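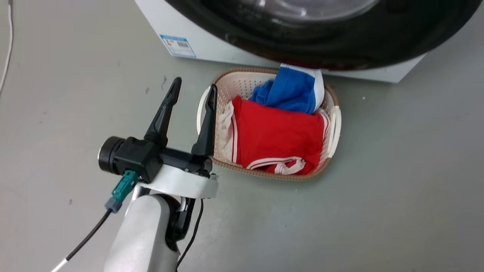 Task staging is the practice of arranging objects, appliances and floor space before a robot performs a household task, so that each attempt begins from a known condition. It is a branch of good practice in robot testing and is usually set out in a written protocol. A laundry protocol, for instance, states where the basket stands in relation to the washing machine, which garments are used, and how the arm is held before it moves. A common arrangement puts the basket on the floor directly in front of a front-loading machine, with garments in strongly different colors, such as red, bright blue and white, so that reviewers can tell one item from another in a recording. The term covers the physical setup and the record kept of it. It does not cover the control software or the scoring of results, though both depend on it.

## Background

Early household trials were often set up by eye. An operator placed the objects where they seemed right, ran the task, and put things back from memory. Results gathered in this way were hard to compare, even within one laboratory, and small shifts in the position of a basket or chair could change how often a task was completed.

Written staging rules came into use as trials moved from single demonstrations to long series. One of the better known sets is the Trurolberg Staging Rules, a short document first drawn up for kitchen and laundry work and later extended to bedrooms and entryways. The Minmont Home Task Protocol covers much of the same ground but gives more space to record keeping. The two agree on most points and differ mainly in how much variation they allow between attempts.

## Scope

Staging rules normally apply to fixed-base arms and to mobile robots working indoors at or near floor level. They are written for the people who prepare the room and operate the equipment. They are voluntary and do not replace the safety standards that apply to the machine itself, or any workplace rules in force at the site.

## Main provisions

### Floor and work area

The floor must be clear of objects that are not part of the task. Dust and old scuff marks are allowed, but anything that could catch a wheel or a finger is removed. Tape marks may be used to fix the position of a basket or table. Under the Trurolberg rules the marks must be small enough that they are mostly covered once the object is in place.

### Appliances

Appliances used as part of the setting are disconnected from power unless the task requires them to run. If a door is to be used, its starting position is written down as open, closed or ajar. Labels and stickers supplied by the manufacturer may stay on, and the same labels must be present throughout a series.

### Garments and soft goods

Cloth is the most difficult material to stage because it never falls the same way twice. Both protocols deal with this by describing a range of acceptable starting conditions. A garment may be "folded," "bunched" or "draped," and the operator chooses the word before the attempt begins. The Minmont protocol asks for a fresh set of garments after 200 attempts, on the grounds that worn fabric becomes softer and easier to grip.

Stripes, bands and other bold markings are permitted. Plain black clothing is discouraged where the gripper is also black – the fingers are difficult to pick out against it on video.

### Containers

Baskets and bins should be rigid enough to keep their shape when pushed from the side. Handles are noted in the setup sheet with their direction, as a handle facing the robot can block a finger or be mistaken for a place to grip. Perforated walls are acceptable for laundry tasks but not for tasks that involve small parts.

### Cables

Cables running to the wrist or gripper must have enough slack for the full movement of the arm and must not be pulled tight at any point in the task. Connectors at the gripper are checked by hand at the start of each session. Loose cable on the floor is routed behind or to the side of the robot, outside the path of the wheels, and a cable that crosses the work area must be recorded.

### Starting pose

The arm begins each attempt in a pose named in the protocol. For picking tasks the gripper is normally open. The Trurolberg rules require the arm to be still for 2 seconds before the attempt is counted as started.

## Record keeping

A setup sheet is completed for each series. It lists the objects, their positions, the lighting and any departure from the protocol. The Minmont version has 16 fields, several of which may be left blank if nothing has changed since the previous sheet. Sheets and video are stored together, and corrections must be made within 48 hours of the session. Later corrections are added as a separate note and the original entry is left as it was.

## Variation

The main disagreement between published protocols concerns how strictly the starting condition should be held. The Trurolberg rules favor a narrow range, which makes it easier to compare two versions of the same system. The Dumitrescu method takes the opposite view and calls for the basket, garments and lighting to be changed on a schedule. Its supporters argue that a robot tested in one arrangement may fail in an ordinary home.

Many groups now use both – a narrow setup for regular checks and a varied one for final testing. The Grinlow checklist, a one-page summary used mostly in teaching laboratories, includes a box for each.

## Criticism

Staging rules have been criticized for the time they take. Resetting a laundry task can take longer than the task itself, and operators working through a long series tend to skip steps toward the end. Others have pointed out that tidy rooms with clear floors give a poor picture of domestic conditions. Recent revisions respond in part by allowing extra objects in the background, provided that they are listed on the setup sheet.

## See also

- Benchmarking in robotics
- Gripper (robotics)
- Handling of deformable objects
- Test protocol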